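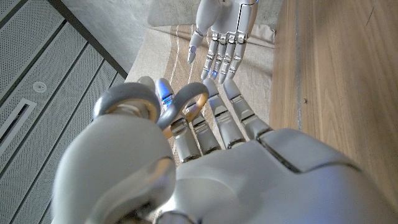
November, bench notes, Furdale shop. Scissors.

Started 9:40. Subject today is the hand scissors we use for trimming liner and tape, and whether to keep buying the ring-handled type or go over to the Dikov pattern with the open lower bow. Joanne Sugden wants a recommendation before the Postier order goes in.

Handles first. Gray rings with a gold-toned inner rim. The rim is where the fingers bear, so any wear should show up there before anywhere else. Checked the rims under the bench lamp with a 10x loupe. Light scuffing on the upper one, no lifting at the joint between rim and ring. Wiped both with alcohol; no color on the cloth.

Pivot. Drop test: hold one ring, blades level, let the other fall. Should stop a third of the way closed. Ours closed fully on the first try, so the screw was slack. Took it up an eighth of a turn and repeated. Stops where it should, slight drag near the tips. Added one drop of light oil, worked it open and shut, wiped off the excess.

Cut test. Entwistle liner, single thickness, strips 200 mm long. 359 cuts in total, stopping to look at the edge after each batch. Count is from the tally sheet, the clicker missed a few. Edges clean up to the last batch, where 6 strips had a fold at the tip end instead of a cut. All 6 were cut with the last part of the blade. Adhesive had built up there. Cleaned it off and cut another few strips with no folding, so I put this down to residue and not to the edge. Did not sharpen.

Tape is worse than liner for this. Residue came back after a short run on the double-sided roll. Suggest a separate pair for tape, marked on the ring.

Dikov pair: only handled so far. Lower bow is easier with gloves on, upper one is tight. Same liner and same lengths to be run before anyone compares them.

To do:
- repeat drop test tomorrow morning, see if the screw has held
- Dikov cut test, full count
- ask Joanne whether Postier sells the pivot screws loose
- thread locker? check it is all right with the oil

Stopped 3:15. Both pairs back in the second drawer, liner offcuts kept in the envelope with the tally sheet.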